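Fliketti plate transfer: frequently asked questions

Last updated 25/06/2020

Since we put the Fliketti report online we've had a good many kind emails, and quite a few of them ask the same things. We've gathered the answers on this page. If you're new to the project, the short version is that we train two-armed robots to move lab plates around a bench entirely in simulation, and then we see how well the result holds up on the bench we keep in Flernville.

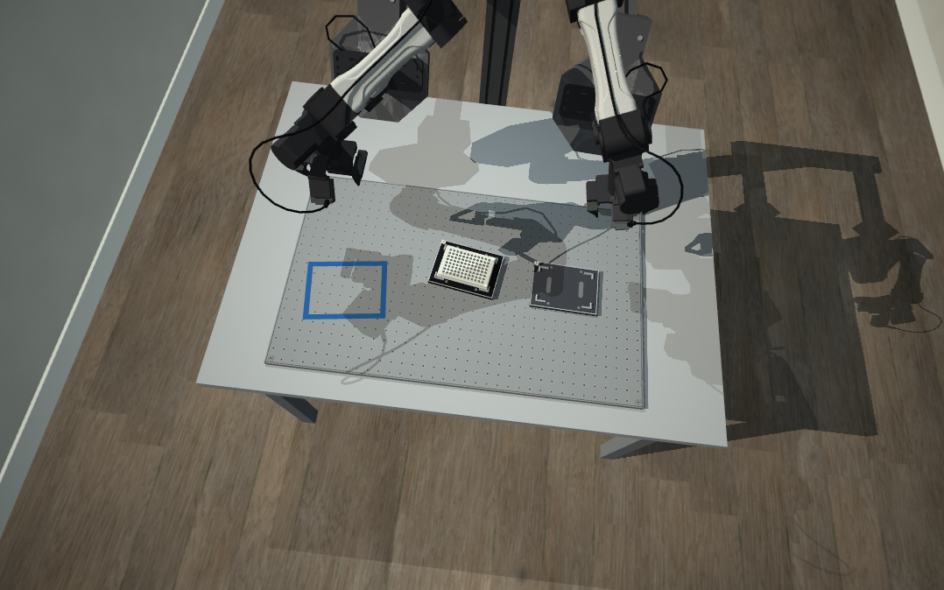
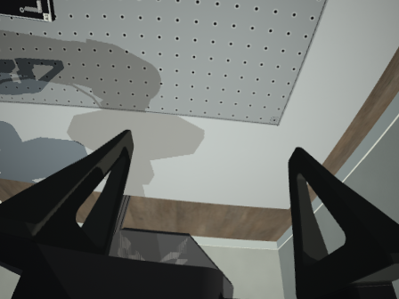
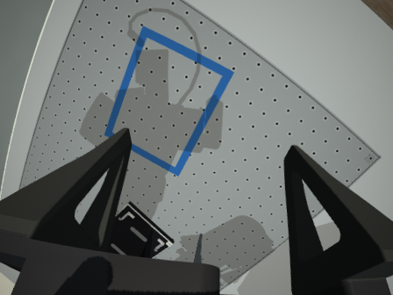
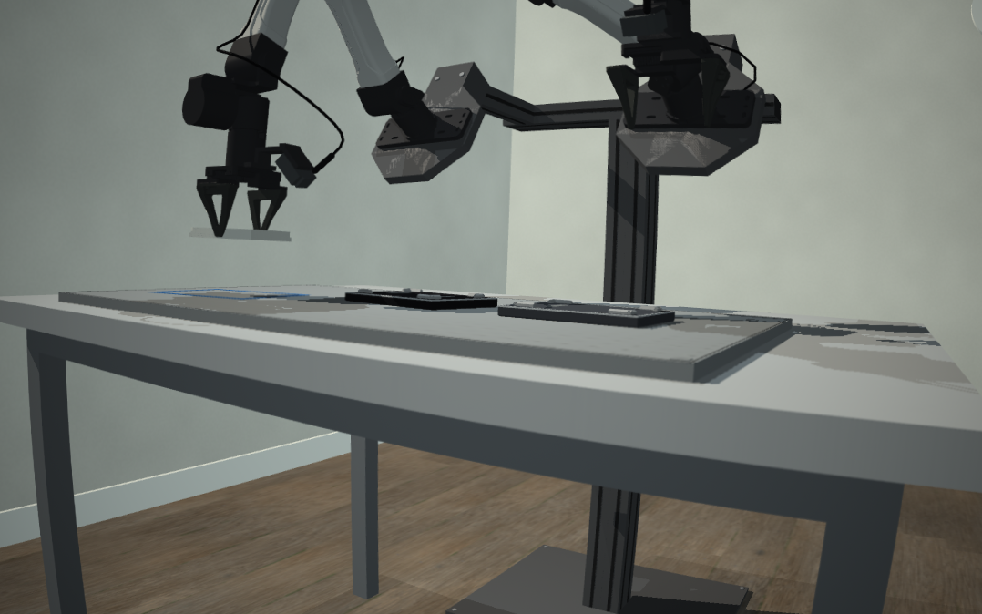
The Fliketti bench in simulation. The second and third views look out past the gripper fingers.

What does the robot have to do, exactly?

The basic task is to pick up a plate, carry it to the blue outline on the board, and set it down inside. That sounds like very little, and when we describe it to friends outside the field they tend to look at us with some pity! But the plate has to end up flat, it has to end up square to the outline within a small tolerance, and it can't be dropped the last half inch, since in a working lab there would be liquid in those wells. Most of our effort has gone into that final half inch.

Is the blue outline there on the real bench too?

Yes, we put it down with tape. In simulation it is simply drawn onto the board, and you'll notice the holes show through it a little in some views. We were worried the policy would grow attached to that exact look, so during training we vary the color, thickness and transparency of the outline quite a lot. The tape has given us no trouble so far, apart from one corner that keeps lifting.

Which cameras does the policy see?

The policy sees the wrist views and one fixed view of the table. It doesn't get object positions, joint torques, or anything else the simulator happens to know. We do use that extra information for scoring, and for the teacher that generates our demonstrations, but the policy itself has to manage with pixels and its own joint angles.

How does the training work?

In two stages. First, a scripted teacher with full knowledge of the simulator carries out the task, and we record it. We keep 15 demonstrations for each bench layout, which was enough for the policy to get the general idea in our hands – your layouts may be fussier than ours. In the second stage the policy takes over, and whenever it drifts away from something the teacher would do, the teacher supplies the correction and that correction goes into the training set. We repeat this until the scores stop climbing. People who know imitation learning will recognize the recipe, and we don't claim to have invented it. What we added is the way corrections are weighted near the moment of release, and section 4 of the report goes into that at much greater length than I should here.

What is Trimitz, then? I see the name all over the code.

Sorry about that. Trimitz is the weighting scheme from the previous answer. It began life as a folder name and by the time we wrote the report it was in too many places to change. Fliketti is the whole project: bench, simulator scenes, training code and evaluation. If you only want to try the weighting in your own setup, you can take the Trimitz folder by itself and leave everything else behind.

How well does it do?

On the real bench we ran 94 trials, and the plate ended up properly inside the outline in 81 of them. That leaves 13 failures, and we've listed every one in the appendix with a note on what went wrong. The largest group were plates that landed with one edge up on the tape. A few were poor grasps right at the start, where the fingers closed too high and the plate tipped. Simulation numbers are higher, as they nearly always are, and we'd ask you to quote the real bench result if you quote only one.

Why spend so much effort on shadows?

This is my favorite question. Two arms over a pale table throw a great deal of shadow, and the shadows move whenever the arms move. In our first version we rendered everything with soft, even light, because it was faster and it looked tidy. The policy learned beautifully and then went to pieces on the real bench in the afternoon, when the arm's own shadow fell across the target. It seemed to treat the dark edge as the edge of the plate. Now we render with strong shadows from a randomly placed light, cables and all, and that one change helped more than anything we did to the network. We wish we'd tried it in February, when we were still swapping out image encoders.

Do the cables matter?

More than we expected. They don't carry any weight worth mentioning, but they cross the wrist views, and they cast thin curved shadows over the board. Taking them out of the renders cost us real performance. We don't simulate them as flexible bodies; they are fixed curves that we swap between episodes, which is a bit of a cheat but a cheap one.

Does it need both arms?

For the basic transfer, no. One arm does the moving and the other mostly keeps out of the way. We still train with both present, partly for the shadows and partly because our next task is a handover from one gripper to the other. Please don't read our results as saying anything about coordination. We haven't tested that yet.

Can I use different plates?

You can, with some retraining. The grasp is learned from images, so anything with a similar outline and rim height has a fair chance. Deep plates are harder, and we've had no luck at all with clear lids. If you do get clear lids working, please write to us, we would be so happy to hear it.

How do I line up my own bench with the simulated one?

Measure the board and the post first, and then adjust the fixed camera until its picture overlaps the rendered one. We use a small tool called Spahić for this, and it's in the calibration folder. It shows the live picture and the render on top of each other, with a slider to fade between them. Line up the rows of holes near the corners of the board, not the ones in the middle, where a small tilt is easy to miss. (Typing the ć is not needed; the command is plain spahic.)

Will you release the trained weights?

We'd like to, and the paperwork is moving along. The scenes, the teacher and the training code are already on the downloads page.

Something in the report looks wrong. Who do I tell?

Please do tell us, and don't be shy! The contact form goes to the whole group. Two readers have already caught a swapped label in the table of camera settings, and that has been corrected in the current version – if your copy lists the fixed camera twice, you have the old one.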